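I got to Sendalel a bit early (I always do, I'm terrible at being fashionably late) and Edit Kiss was already in the hallway with a stack of sheets up to her chin. She runs housekeeping for the serviced apartments, 56 of them, and she's been at it since long before anyone there said the word "robot."

Since April her crew has worked alongside machines from Makanex. They started with 3. I asked her how the first week went and she laughed so loud that somebody opened a door down the hall!

"Slow! So slow. I could do two bedrooms in the time it took to do one pillow," she said. "I went home and told my husband my job was safe until I'm a hundred."

And now? She made a so-so face. The machines do the pickup, the carrying and some of the folding. Her people do the beds and the final check, and they teach. That last part is new, and it comes with a slightly better hourly rate, which she had to argue for.
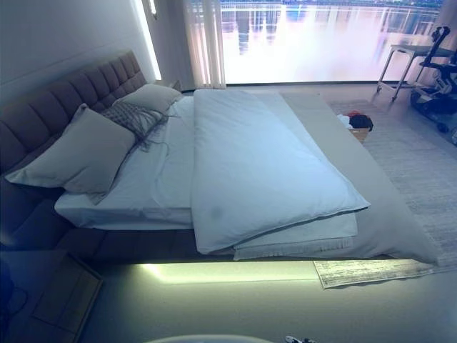 Duvets are her big subject, by the way. She has opinions on duvets like my uncle has opinions on carburetors. "A sheet is flat, fine, a sheet you can explain to anybody. A duvet has a mood. You fold it and it slides. And don't get me started on throws, with all those strings."

I wanted to know what her crew thinks, and she didn't sugarcoat it. Two people left over the summer, and one told her straight out that she didn't want to train her own replacement. "I couldn't promise her anything," Edit said. "I asked the managers for it in writing, that nobody loses hours. I got it for one year. So ask me again next year."

Her own back is better, she'll give them that. Her old log had 259 laundry trips in a single month, all by hand, and she doesn't miss a single one. What she does miss is the talking. They used to work in pairs, and now it's often one person and one machine to an apartment. "It doesn't know any gossip," she said, and went off to find more pillowcases.

Recent posts
Night shift at the Leitner bakery
Who fixes the sorting line in Wirkcombe?
My first day in a warehouse (so many steps!)
Coffee with a bus mechanic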